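Home Guides Questions Reader letters Shop Contact

Limescale and water softening: your questions

We get a lot of post at Vultcombe about hard water, and most of it starts with a leaflet. Somebody has been told that their kettle is dying, their skin is suffering and their boiler has a year left, and that a box under the sink will put it all right. Some of that is fair. A good deal of it is sales talk. The answers below are ours, and we take no money from firms that make or fit softeners.

How do I know if my water is hard?

Look in the kettle. If there is a chalky crust on the bottom a few weeks after you cleaned it, your water is hard. Your water company will also give you a figure if you put your postcode into its website, and that costs nothing. Be wary of the doorstep test, where a man adds drops to a glass and it changes colour. The drops may well be honest, but he isn't going to tell you the result doesn't matter.

Is hard water bad for me?

Not that anyone has shown us. The minerals in it are calcium and magnesium, which you also eat. People who sell softeners tend to go vague at this point and talk about "what's really in your water". Ask them to say what they mean and the talk usually moves on to towels.

Will a softener save me money?

It might, over a long time, in a big household with very hard water. You use less soap and washing powder, and a boiler without scale does run better. Against that you have the price of the machine, the fitting, the salt, the water it uses to rinse itself and the repairs. The savings sheets we are sent nearly always leave out the last two. One of them had a family spending £500 a year on cleaning products. We asked for the shopping list and are still waiting.

Do magnetic and electronic descalers work?

We are doubtful. These are the small units you clip or wrap round the pipe, and they don't take anything out of the water. The makers say they change the way scale forms so that it doesn't stick. Perhaps in some pipes, at some speeds of flow, it does something. A reader fitted a Torken clip-on unit in September and wrote to say her shower head was much better. She had also bought a new shower head.

If you want to try one, buy from a shop that will take it back, and clean everything first so that you have a fair starting point. Take a photo of the kettle on the first day. Memory is very kind to things we have paid for.

What about filter jugs?

A jug with a fresh cartridge will cut the scale in your kettle and take the film off your tea. It wears out faster in a hard water area than the box suggests, and the little counter on the lid generally goes by time and takes no notice of your water. If the film comes back, the cartridge is done, whatever the counter says.
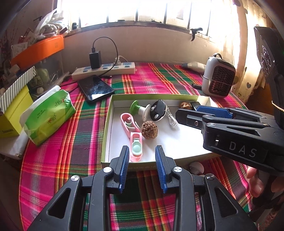
Jugs are also a faff. They need washing, they take up half a shelf in the fridge and someone always puts them back empty. For two people who mostly want a decent cup of tea, though, we would still start with one before looking at anything that needs a plumber.

Can I drink softened water?

Most people can, but it has more sodium in it than it had before. Softened water shouldn't be used to make up baby formula, and anyone on a low-sodium diet should ask their doctor first. The usual advice is to keep one unsoftened tap in the kitchen for drinking and cooking. If a fitter tells you there's no need to bother, get another fitter.

I rent. Is there anything I can do?

You can't really put in a softener without your landlord's say-so, and we wouldn't spend the money on somebody else's pipes anyway. Clean little and often. White vinegar or citric acid will shift nearly everything, and both are cheap. Don't use either on marble or other natural stone, don't leave them sitting on plated taps, and never mix them with bleach — the gas that comes off is dangerous.

Are the branded descalers any better than citric acid?

Read the back of the packet. The Prendasov sachets one reader asked about list citric acid and a scent. You may like the scent. Some stronger products use other acids and work faster, and they are harsher on your hands and on rubber seals too. For coffee machines, check the handbook before using anything home-made, in case it affects your guarantee.

How much citric acid should I use in the kettle?

Start with a level tablespoon to a litre of water. Boil the water, switch the kettle off at the wall, and then add the powder slowly, as it can fizz up. Leave it for twenty minutes or so, pour it away and boil a fresh kettleful to throw out. Bad cases need a second go.

The salesman says the price is only good today. Is it?

No. Wijaya, the last firm we were asked about, had knocked £200 off for "signing this visit" and offered the same discount by post a month later. Ask for the full price in writing, including fitting and a year's salt, and let him go home. A fair offer will still be there after you have slept on it.

Do I need a softener to protect a new boiler?

Check what the boiler maker says. Some ask for scale protection in hard water areas, and a small inline device may be enough to meet the terms. That is a different thing from softening the whole house — and a lot cheaper — though the two have a way of getting muddled during a sales visit.

Vultcombe Household Guides | Contact us | Copyright Vultcombe, all rights reserved | Back to top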